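The warranty upsell, again

I went in for a clothes dryer in February and came out with a dryer and a headache. The dryer was on special. The headache was the extended warranty, which the bloke at the counter brought up before I'd even got my wallet out.

The plan is called Altico. It's sold through Lestotby, where I've bought most of my whitegoods, and the brochure is all smiling families and large print. For an extra fee you get two years tacked on to the end of the maker's own two. I asked what it covered that I wouldn't be covered for already. He said "peace of mind". I asked again and he went off to find a colleague.

So I took the brochure home, and then I did what I suspect very few customers do, and read the terms. They go for 19 pages. The first few are definitions. "Sudden failure" has a definition. So does "normal use", and it's a narrow one: if you run a small business from home and wash a few tea towels for it, you may be out of luck. Seals, filters, knobs, buttons, hoses and anything "cosmetic" are excluded. So is anything put down to wear, and I'd like to know what a four-year-old dryer ever dies of if it isn't wear.

I'm not saying nobody should buy one of these things. My neighbour had a fridge replaced under a similar plan from Prirnolent and she swears by it. But she also spent three weeks living out of an esky while they decided whether the compressor was a part or a consumable, and I notice that bit drops out when she tells the story at barbecues.
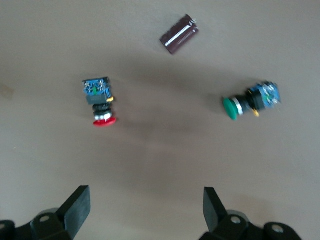

Is an extended warranty worth paying for on an ordinary household appliance?

Mostly it isn't, unless the thing is dear, awkward to repair, and the written terms give you something the law and the maker don't.

The law part is what gets skated over at the counter. In Australia you already have consumer guarantees, and they don't simply stop the day the maker's warranty runs out. A product is meant to last a reasonable time given what it is and what you paid. What counts as reasonable is arguable, and I've done the arguing, and it's tedious. It still costs less than the plan.

My other gripe is the pricing. The same cover was one price on the shelf tag, another at the register, and a third when I said no and started walking – roughly half the first. If a product can lose half its price between the counter and the door, I don't have much faith in the first number. I asked whether the cheaper one had the same terms. Same terms, he said, special for today. I rang the next day out of curiosity and it was special for that day too.

What I do now is put the money aside. There's a savings account I opened years ago after a dishwasher died, and every time I turn down one of these plans I tip in whatever they were asking. It's sitting at $1013. It has paid for a heating element in the oven and a new pump for the washing machine, both done by Rattanakul Repairs, two streets over, who charge a call-out fee and tell you straight if the thing is not worth fixing.

I'll grant that this only works if you leave the money alone, and that one really bad year could clean it out. A fridge and a hot water system in the same winter would do it. I'd still take that risk over ringing a claims line at 8 am to be told that a door latch is cosmetic.

The dryer is fine so far, apart from the buzzer, which is far too loud and can't be turned off. I checked the terms out of spite. Buzzers aren't covered either.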